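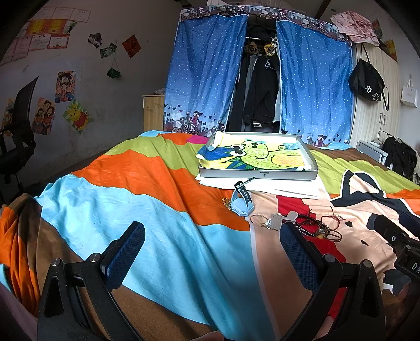 *A green creature in crayon, on a bed.*

The letter from Bistthorpe Council was addressed to The Occupier, so Yaowalak Thepsuriya let it lie on the mat for two days in case one turned up.

It concerned the hedge. Somebody had complained that the hedge was 200 centimetres high, and the council wished her to know that it took hedges seriously. A form was enclosed. There was a space for her side of the story, four lines long, and a smaller space for the hedge's date of planting.

She wrote that the hedge had been there when she bought the house from Mr Rojanasak, who had said nothing about it except that it was good for wrens. She had never seen a wren. She had seen a man called Avix, next door but one, standing on a kitchen stool with a tape measure, and she put that in too.

The reply came in June. It thanked her for contacting Pratonow, the firm that now handled hedges, and gave her case number as 1,582. She found this cheering. She had supposed she was alone.

She rang them.

"Is it a boundary hedge or a feature hedge?" asked the young man.

"What's the difference?"

"Features are a hundred pounds."

"And boundaries?"

"Boundaries go to appeal."

She said it was a boundary hedge, and that it felt strongly about it. He typed for a long while.

The inspector who came was small and damp and had walked from the station. He looked at the hedge from the road, then from the lawn, then asked if he might use the lavatory. Afterwards he had tea and two slices of the ginger cake, and told her his own neighbour had a trampoline.

"Can you do anything about it?"

"Wrong department," he said, and looked out at the hedge with what she took to be envy.

He signed something against his knee and gave her the pink copy. It said the hedge was a gate.

Mr Avix got his letter the following week. She watched him read it on the step, turn it over, and go back in for the stool.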